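Why Do Some Pants Have a Stretchy Waist?

Look at the clothes you are wearing today. How do they stay up? Some pants have a button and a zipper. Some have a belt. Many have elastic, a stretchy band hidden inside the cloth at the top.

What elastic is

Elastic is made from thin strands of rubber, or something that acts like rubber, with thread wrapped or woven around them. When you pull it, it gets longer. When you let go, it goes back to the size it was before.

To make an elastic waist, a sewer folds over the top edge of the cloth and stitches it down. This makes a long tunnel called a casing. The elastic is shorter than the tunnel. The sewer pins one end of the elastic to a safety pin and pushes the pin through the tunnel until it comes out where it started. Then the two ends are sewn together.

Now there is a lot of cloth and only a little elastic. The cloth has to squeeze up to fit, so it makes small folds. These folds are called gathers. 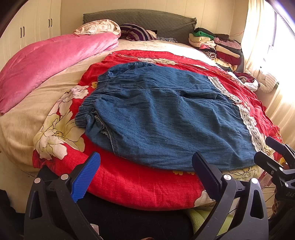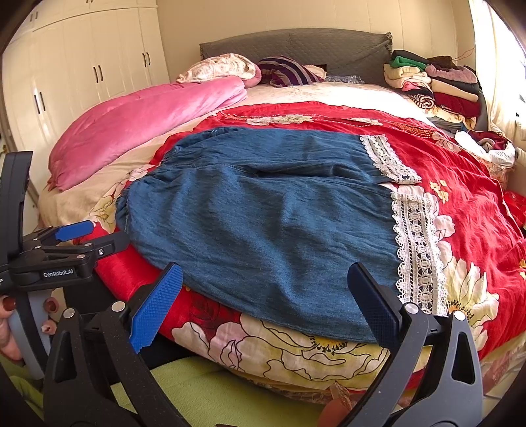
Threads and Fabrics Team, Stougaard Children's Learning Pages

Both pictures show blue clothes laid sideways on a red flowered cloth. The gathered waist is on the left each time. You can see how the fabric bunches up there and spreads out flat farther down.

What denim is

Denim is a strong cloth, most often made of cotton. It is woven on a loom, with threads going up and down and other threads going across. In most blue denim, only the threads going one way are dyed blue. The others are left white. Turn up the bottom of your jeans and you will probably find that the inside is paler than the outside.

What a cuff is

The end of a pant leg can be finished in different ways. The plain way is a hem, where the edge is folded up and sewn so it will not fray. Another way is to add a cuff. In the second picture the cuffs are white crocheted lace. Crochet is made with one hook and a long thread. The hook pulls the thread into loops, and the loops join up and leave little holes between them. An edge with a row of curves is called a scalloped edge.

Try it yourself

You need a strip of thin cloth 37 inches long, a needle, and some thread. Ask a grown-up to help with the needle.

1. Tie a big knot in the end of the thread.
2. Sew in and out along one long edge of the strip.
3. Hold the loose end of the thread and slide the cloth toward the knot.
4. Stop when the edge is 9 inches long and tie another knot.

Count the folds you made. Then pull the thread out and make the edge 6 inches long next time. Are the folds closer together?

Words to know

Casing: a tunnel of cloth that holds elastic or a string.
Gathers: small folds made when cloth is squeezed together.
Hem: a folded and sewn edge.
Loom: a machine or frame for weaving cloth.

Written by Halldóra Toft. Drawing sheet to go with this page by Obsa Wako.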